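From: Shih-chieh Chu
To: prop-and-juggling list
Date: Monday, March 4, 2024
Subject: Re: [props] Stick sets for the beginners' class: are the Ferreira ones worth it?

Replying to the list and leaving Botow's long message underneath, trimmed to the parts I want to argue with.

> I've switched the whole class over to the Ferreira sticks and I'm never
> going back. They're thin, they're black, they weigh next to nothing, and
> people pick up a three-stick pattern in half the time. The maker says
> the taper does most of the work for you.

The maker would say that. What I'd like to know is half the time compared with what. Last August you had everybody on the old fat ones with the tape coming off the ends, and you were teaching in the yard behind Nernness with the wind coming across. Then you moved indoors, bought new sticks, and cut the class down to 7 people. I'd expect a smaller class with a roof to learn faster if you handed them wooden spoons.

I don't doubt that they feel nice. I bought a set myself and have been using it for a month. A light stick is easy on the wrists, and when it hits you on the knuckle you don't have to stop and walk around the room. But light also means it goes wherever your hand was going at the moment you let go. If you twist a little on the release, a heavy stick forgives some of that. A light one comes around too far and you are grabbing at the wrong end.

> And the black looks so sharp against a plain wall. You really see the
> lines.

You see them if the wall is pale and you are sitting ten feet away with nothing to do. I would rather ask the person throwing. Against a bright background black is all right, I'll give you that. Against a dark ceiling or the curtains at Tririk it disappears at the top of the throw, exactly where you need to be looking. Our old set had a band of white tape around the middle and it was ugly and I miss it.
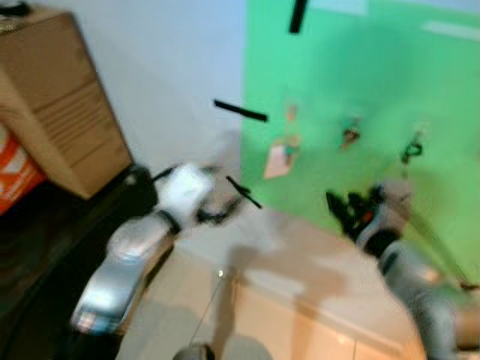

The other thing is length. A thin stick that tips over while it is in the air takes up a lot more room than people plan for. Two of them up at the same moment, one standing upright and one lying flat, and there isn't much space left for the third to come through. Beginners solve this by throwing wider, and then they are chasing sticks all over the floor. You can teach them to throw higher. That brings you back to ceilings.

> I've also stopped bothering with one-stick and two-stick drills. With
> these you can go straight to three. Fifteen minutes and they've got it.

Got what? A flash is three throws and three catches and then you stop. I've watched plenty of people do that once, cheer, and not do it again for two weeks. If somebody can keep going for 50 catches without walking forward, I'd say they have it. I tried skipping the drills with two friends who had never juggled. One of them managed a messy run on the first evening. The other quit and ate my crackers. I don't think you can blame or credit the sticks for either one.

I would keep the one-stick drill no matter what you buy. Throw from one hand, half a turn, catch in the other, and throw it back. Do it until the stick arrives at the same angle every time. Then two. It's dull, and I did it for most of a winter.

> At $31 a set I think we should just order them for everybody.

Before we do that, a few things I'd want answered:

Do the ends hold up? Mine are already rough on one stick, and I practice on carpet.

Can we buy single replacements, or is it a whole set each time one snaps?

Has anybody on the list tried them on a hard floor for more than one session?

And did you try the new people on the old sticks, even once, with the same teacher in the same room? If you have four or five who haven't started yet, give half of them the taped ones and tell me how it goes. I'll lend you mine. They're in the blue bag in my hall closet and you can have them any night except Thursday.

If it comes out the way you say, I'll put in for a set and stop complaining on the list. Until then please leave me off the order.

Shih-chieh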